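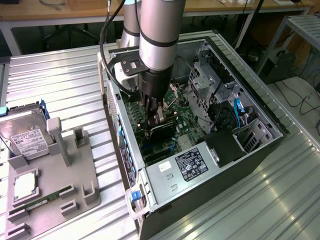
A robot that is two millimetres out is worse than no robot, Svitlana Vakulenko told us when we put our first plan up on the wall, because it will be two millimetres out every single time and you will trust it. We wrote that at the top of the log and came back to it more often than we expected.

November
By Yupin Nilsuwan

Our project was to set up the Tirholm cell for work inside desktop computers, and to write down how to keep it running so that next year's group can start faster than we did. The cell is one arm with a finger gripper, a slatted aluminium table, and a grey plastic fixture that holds the small parts: hard drive in its carrier, processor, memory module. The computer case lies on its side next to the fixture with the opening facing up. I did the mounting and calibration, Zakhar Maksymiv did the cables and the fixture, and Qiuyue Lü wrote the program and the log sheets.

Setting up the table

The slats make clamping easy, but they also make it easy to clamp something slightly crooked. Our first fixture position looked perfect by eye. When we taught the arm two points along one edge, the numbers said otherwise, and we had to loosen everything and begin again. After that we pushed the fixture against a straight bar before tightening, and checked the two points each morning. It takes a few minutes and I came to enjoy it, coffee in one hand and the pendant in the other (sorry, Zakhar, I know the rule about coffee).

The case was harder. Tower cases flex! If you press on one corner the opposite one moves a little, so we stopped using the outer panels as a reference and taught our positions from the motherboard itself.

Finding the tool point

This was my favourite part. The controller has to know exactly where the tips of the fingers are, and to teach it you bring the tips to one fixed point from several different directions. Our first result had an error of 868 micrometres, far too much for an expansion slot. I repeated it twice and got nearly the same answer, which made me suspect the bracket and stop blaming my hands. One of the bolts was only finger tight. With all of them tightened evenly the error dropped to 200 micrometres, and we cheered loudly enough that somebody came in to check on us.

So the bracket bolts are now the first line on the maintenance sheet. Zakhar drew a paint line across each bolt head and onto the bracket, and a broken line means the bolt has turned.

Cables

The cables down the arm need enough slack for the wrist to turn and not so much that they swing into the case. We got it wrong both ways. Too short, and the plug at the gripper worked itself out halfway through a run. Too long, and a loop caught on the drive cage — the arm stopped by itself, as it should, and nothing was damaged. Zakhar's method is to move the wrist to its worst angle by hand, in slow mode, tie the cable there, and then run the whole path once with nothing in the gripper.

Fingers and grip force

A green circuit board will put up with less squeezing than you think. We started at a low force and went up in small steps until a scrap card stopped slipping. The finger pads matter as much as the force. Dust from old computers gets on them, and the grip changes during the day, so we wipe them every 15 cycles with a dry cloth.

Long run

For the final test we had the arm go down to the expansion card, close, open and come back up, over and over, without pulling the card. It did 441 cycles before the first stop. The cause was a worn pad on one finger. Changing the pads takes around half an hour, including teaching the tool point again, and you do have to teach it again. Qiuyue skipped it once and the next approach was visibly off to one side.

Still open

The memory module is the part we have not solved. Picking it out of the fixture is fine, but pressing it into its slot needs more force than we were happy to use. Qiuyue wants to try a small rocking movement, one end first, the way you would do it by hand. The log sheets, the spare pads and the straight bar are in the drawer marked Tirholm, and the paint pen is with them.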